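Irneck - Household and Shop-Floor Machine Testing

Home
About us
Reports
Visit
Contact

About Irneck

Irneck tests machines that are supposed to do chores. We don't build them and we don't sell them. We read the claims, set up the job and write down what the machine did with it.

Most of the claims are too big. Every January we get a fresh pile of brochures saying that the kitchen robot is two years off, and every January it is still two years off. If that sounds sour, we should say that all of us here would love to be handed a clean plate by something that doesn't need thanking. We just haven't been yet.

How we started

The firm grew out of an argument at Kukow, the packing firm where several of us used to work. Management had been shown a film of an arm sorting mixed stock and wanted one by spring. We asked to see it sort our stock, in our crates, under our lights. It took a long time to arrange and the arm went back to its maker. Kukow still packs by hand on that line, and became our first client.

Our office and test floor are in the old Samonte building, up 30 steps with no lift. Please warn us if you are bringing anything heavy.

What we test

Half the work is shop floor: filling boxes, putting parts in trays, wiping down benches. The other half is household, mainly kitchens. We run kitchen tasks in simulation first, where a dropped bottle costs nothing, and only then with real crockery. A task is written as one plain sentence, such as "lift the red piece over the basin", and it has to be done among the things a kitchen has standing about. Soy sauce, cola, a teapot, a bowl on the scale. A bare table proves very little.

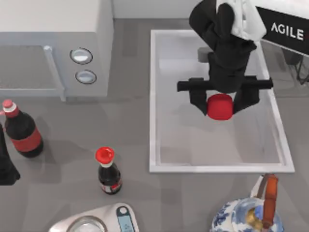
What we have found so far

Our task list has 273 chores on it. Machines can now do a fair number of the small ones, if you count picking up one solid thing with flat sides and holding it. A squat cylinder suits two fingers very well. Teapots are another matter, and so is anything soft, full or slippery.

We are also careful about what a simulated run can tell you. It is good for finding out that a plan is hopeless. It is much weaker at showing that a plan will work at home, where the counter is sticky and somebody has moved the bottle. One of our longest reports, on the Cikberg kitchen trial, comes down to that point. The trial had 2000 simulated runs behind it before anyone plugged in a real arm, and we still would not let it near the good cups.

So, can a machine do the washing-up? No. Can it do one piece of it, slowly, with a person close by? Sometimes - and that is more than we would have said when we began.

Who pays for it

Firms pay us by the test, in advance, whatever the result. We take no shares and no free machines. Clients may see a report before it goes out and correct errors of fact, but they can't change the verdict. A few have tried.

Visits

The test floor is open to visitors by arrangement. School groups are welcome. Bring a chore if you like, and we will tell you whether we think it can be done.

Page last changed 17/05/2019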